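Home Projects Courses People Archive Search

Where Does This Go? A Sorting Project
By Munther Khalaf
Mar 4, 2021

When Oliwia Głowacki and I signed up for the everyday objects course at Flostton, we were going to do chairs. Everybody does chairs. Then Oliwia moved apartments, and I spent an entire evening helping her unpack one box marked KITCHEN? (with the question mark), and by the time we got to the bottom of it we had a much better project. There was a screwdriver in there, and birthday candles, and a bottle of shampoo, and we argued about every single thing. She wanted the candles next to the matches. I wanted them with the baking stuff. We still don't agree.

So the project became Fundum, which is the name we gave to our sorting game. You get a pile of household things on a table, you get a card, and you write down which drawer, shelf or room each thing belongs in. We wanted to see which objects people place without thinking and which ones make them stop.

What we did before the table

We started in September with paper only. We printed 1000 small cards (way too many, I have a shoebox of them under my desk if anybody needs scrap paper) with the name of an object on one side and a blank line on the other. "Tape measure." "Soy sauce packets." "Spare buttons." We left them at the library, in the dorm lounge and by the register at Wan, the noodle place across from campus, where they very kindly let us keep a bowl of them on the counter for weeks.

We got 412 cards back. The first 200 came in fast and were pretty much useless to us, I'm sorry to say, and that was our own fault. We had only asked "Where does it go?" and people wrote things like "away" or "wherever" or, on quite a few, "my mom's house." We changed the question to "Which drawer or shelf would you open first to look for it?" and the next 200 were so much better! People named real spots. The last few came in after we had already typed everything up, and we put those in the appendix by hand.

One thing came out of the paper round that we hadn't planned on. Some words did all the work for people. If a card said "kitchen tongs," well, it went in the kitchen. If it said "tongs," we got kitchen, grill, fireplace and one "bathroom??" that I still think about. Oliwia pointed out that our labels were giving away the answer, and that in a real moving box there are no labels. You just see the thing. That's how we ended up working with objects.

The table round

We wanted a pile that looked like the inside of Oliwia's box, so we mixed things on purpose. Some are for cooking or serving, some are food, some are for cleaning up. We also wanted a few that look like they might be something else until you get close. Everything went out in one bunch, with things lying on top of other things, because a neat row makes people sort left to right like they're filling out a form. We tried the row first and it was so boring.

The set changed as we went along. Things came out, things went in, and the snacks mostly stayed.

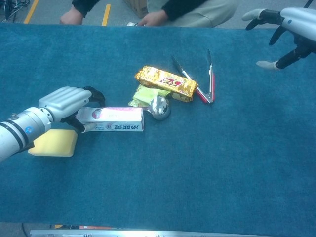
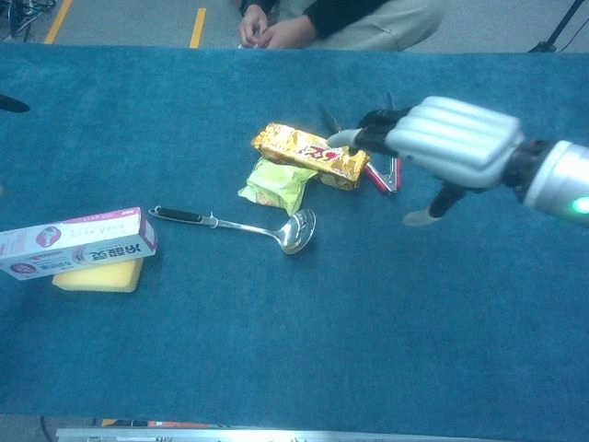
Figures 1 and 2. The gold wrapper lying partly over the green package, with other items from the pile around them.

The snacks turned out to be the most interesting part, and I say that as the person who thought they were filler. I figured food goes with food, done. But people split hard on it. To one group a snack belongs in the pantry because that is where food lives. The other group wanted it in a bag, a desk or a coat pocket, since you buy that kind of thing to eat somewhere else. And when one package was resting on the other, people tended to treat the two as a set and give them the same spot without lifting the top one to look. When we pulled them apart, a few changed their answers.

The ice cream scoop in Figure 1 is my favorite. Everybody knew it was kitchen stuff, but then came the second question, which drawer, and that's where the trouble started. With the forks and spoons? With the big utensils? One guy keeps his in the freezer, which I had never heard of and now kind of want to try. The slotted ladle in Figure 2 had none of that going on. It went in with the big utensils or in a jar by the stove and people moved right along.

Then the sponge. Under the sink, said pretty much everyone, and then they asked if it was a new sponge or one in use. A sponge in use lives next to the faucet. A new one lives under the sink. So the same object has two homes depending on what part of its life it's in, and our answer sheet had one line for it. We added a second line.

The white and pink carton made people pick it up. From a step away the general guess was toothpaste, going by the shape, but the lettering looks Korean and most of our players couldn't read it, so they didn't want to commit. I liked how careful they got. "Bathroom, but I'd check first" was a pretty typical answer. If Oliwia's box had been full of packages like that we would have been there until morning.

Red-handled tools were a problem we made for ourselves. If you only see the handles sticking out of a pile, you can't tell whether you're about to pull out something for the stove or something for the toolbox, and people would name a drawer before they saw the other end. We wrote down both the first answer and the corrected one whenever we caught it. We didn't always catch it.

Sorting for real

For the last part we took everything to Oliwia's new kitchen and used a set of Gokow drawer dividers (borrowed, please don't ask us for them) to set up the drawers the way the answers said to. She lived with it for a while and kept notes on the fridge. The utensil drawer worked great. The snack shelf lasted until she had friends over. She moved the scoop in with the spoons on the very first day, so that's one vote that beat all the others.

What we'd change

Ask fewer things at once. Our sheet was long, and the answers near the bottom get short and cranky. I'd also like to run the whole thing with families who share one kitchen and have them answer separately, then compare. Oliwia would like to go back to the birthday candles and settle that. Our raw answers, both versions of the question and the appendix are in the binder at the course office, second shelf, green spine.

Contact the course office | © Flostton student projects | Back to top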